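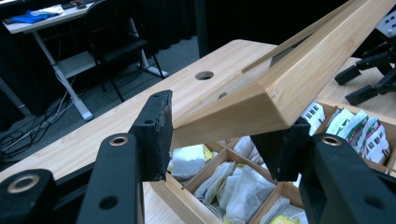 The tea box on the meeting table, well stocked for January.

Tea box back in use at Tostisgate

The wooden tea box is back on the table on the first floor at Tostisgate, after spending most of the autumn in a cupboard. It replaces the carrier bag of loose sachets that had been living next to the kettle.

Talha Lodhi went through the old stock on Thursday and threw out anything past its date, which came to 66 bags. Most of those were fruit teas left over from the summer open day. What remained has gone into the box, along with a new order from Gosling. The order was for 144 bags and costs us £18, to come out of the kitchen kitty as before.

The teas are sorted by compartment as far as possible. Please put things back where you found them, and keep the wrapped sachets upright so people can flick through them. If a compartment runs out, leave it empty and tell Talha – spare boxes are kept in the Olier room, on the shelf above the printer paper. 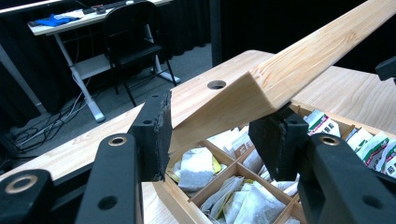

Pale pine, with thin partitions between the teas.

A few people have asked about coffee. There is no room for it in the box, and coffee sachets make everything around them smell of coffee. The jar stays by the sink, and decaf is in the cupboard over it.

The Ilis room will get its own tea if there is enough interest. At present three people have put their names down, and Talha would like a few more before spending any money on a second box. The list is on the kitchen door.

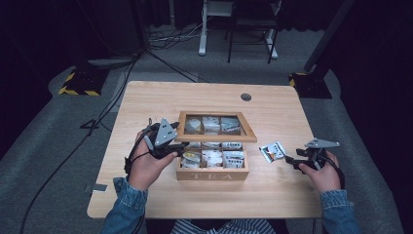
Please close the lid when you have taken your tea. The bags in paper wrappers keep well enough, but the unwrapped ones go stale quite quickly if they are left open to the air all day. Used bags go in the food caddy under the sink, and the empty wrappers in the general bin.

Requests for the next order should reach Talha by the end of the month. Peppermint has already been asked for, and so has a stronger breakfast tea.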